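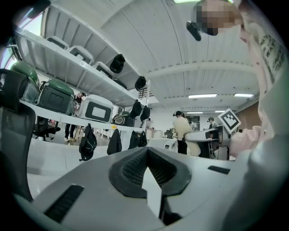

**Program Updates / Adult Literacy**

Thursday, January 17, 2019

The Rilley Reading Program enrolled 131 adult learners during the reporting period, against a target of 100. Evening classes continued at the Tornov branch library, and a second weekly session opened in the Marty Street annex.

Eight tutors completed training. Grant funds were applied to workbooks, tutor stipends and bus passes. Spending on materials remains under budget.

Thirteen learners are on the waiting list for the math course, which is scheduled to begin in March.

Submitted by Luana Pimentel, Program Director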